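Subject: Re: [clirkance-list] Gripping round things without squashing them
From: Leire Montes

Hello all,

Sorry to have gone so quiet. The evenings rather ran away with me in December, and then I had to move half the wiring on the Clomum (that's the two-armed one, for those who joined after the last meet-up) before I could get back to anything fun. But it's running again, both arms are on the front rail, and I've been putting it to work on masking tape, as several of you suggested when the foam balls proved such a trial. A roll of tape is a lovely thing to practise on! It has a hole you can poke a finger into, a rim you can pinch, and it forgives you if you drop it.

The job is simple enough to say: rolls into the white tub, rolls out of the white tub, either arm. I've trimmed the recordings to 477 good runs so far, and I'm still dithering over whether to reward the finger-through-the-core grip or the pinch on the rim, as each has its charms.

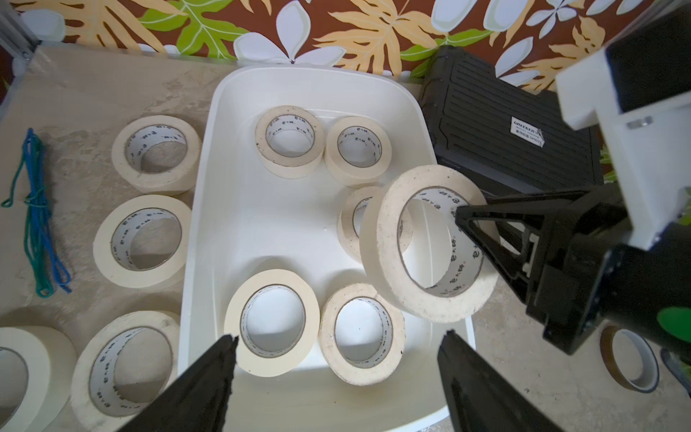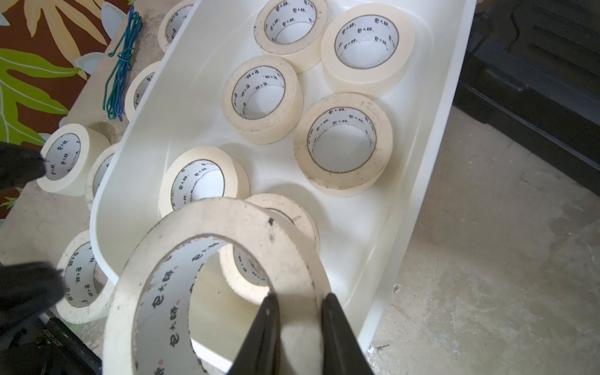
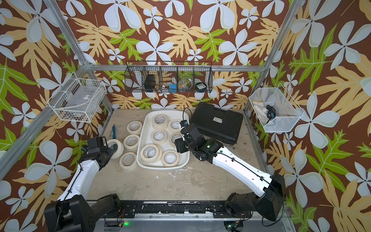
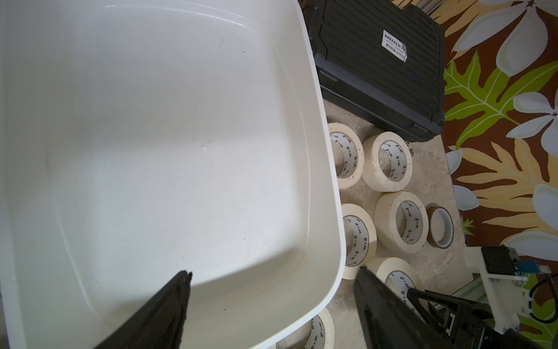

Telmo Campos wrote:
> I'd stop trying to pick one grip and let it learn both, but label
> them when you save the runs. On my Drustia I mixed them without
> labels and it spent a week hovering halfway between the two,
> bless it. Also, do your fingers flex at all? Mine are printed
> solid and the tips chew up the cardboard if I close past 3 mm.

Thank you Telmo, that halfway hovering is exactly what I've been getting, and I'd blamed the lighting. I'll go back and label the old runs this weekend, with a pot of tea and the radio on.

As for flex, there's a little, though less than I'd like. I've got a softer set half drawn up and will put the files in the shared folder once I've stopped fiddling with the screw holes. I've also turned the closing speed down, and the left arm is much calmer for it. The right one still gives a small twitch at the wrist when it starts to lift, and if anybody has met that before I'd be very glad to hear from you.

Does anyone still have the old Muriithi cable clips going spare? I need 3 more.

All the best,
Leire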